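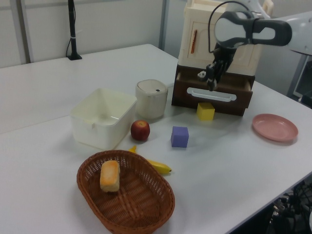
Meet the Robot Arm! Our Visit to the Tranance Open Day

Have you ever tried to put a toy in a drawer with your eyes half closed and big oven mitts on? It's a lot harder than it sounds! Drawers are small, your hand gets in the way, and if you bump the front too hard, the whole thing slides shut.

Now imagine teaching a robot to do it.

Every February, the Tranance workshop in Hakville opens its doors to families and school groups. This year 187 kids came to see the robot arms, and we got to be there too. We came home with a notebook full of answers (and a lot more questions).

A table full of everyday stuff

You might expect a robot lab to be full of secret gadgets. The table we liked best had a basket with a piece of bread in it, a banana, an apple, a pink plate, a purple cube and a yellow cube. There was a little toy cabinet too, with an orange handle on its door and a dark brown drawer underneath.

Cyprian Wasilewska works with the arm every day. He told us that ordinary things make very good practice. "If a robot is going to help people someday, it has to be good at the things people have in their homes," he said. "And a banana is a tricky customer!"

Why is a banana tricky? Think about its shape. A cube has flat sides, so a robot can squeeze it from the left and the right and it stays put. A banana is curved. Grab it in the wrong spot and it can tip, swing or slip away.

Two fingers are enough (most of the time)

Count your fingers. You probably have ten, and they bend in all sorts of ways. The arm at Tranance has just 2, and they open and close like a pair of tongs. The part with the fingers is called a gripper.

To reach into an open drawer, the arm has to point its gripper down and lower the fingers inside. Then it can squeeze to pick something up, or open to let something go. It sounds simple, but there are lots of little jobs hiding in there:

Find the drawer.
Move above it without hitting the cabinet.
Go down slowly.
Squeeze, but not too hard!
Come back up the same way.

You do all of that without thinking when you get a pair of socks. Your brain is amazing!

How does a robot learn?

Some robots are given exact directions, a bit like a recipe. That works well if everything is always in the same place. But what if someone moves the cabinet over by the width of your hand? The recipe doesn't work anymore.

So the team also lets the arm learn from practice. A person guides it through a job again and again, and a computer saves every move. Then they shift things a little - the apple over here, the plate over there - and do it again. Nermina Vlachou, who keeps track of the practice runs, told us they had saved 770 of them for the drawer job alone. One run takes about 45 seconds. Can you figure out how long that is altogether? (Grab a grown-up and a calculator. It's more than nine hours!)

Does it ever go wrong?

Yes, lots of times! Nermina said she has seen cubes dropped, bread squashed and one apple rolled right off the table. She writes those down too, so the team can see what needs more work.

Try it at home

You can be the robot arm! Get a pair of kitchen tongs, a drawer that's partly open and a few small things that won't break. Ask a friend to give you directions, one step at a time. You may only do exactly what they say - no guessing. Then switch places, move everything around and try again.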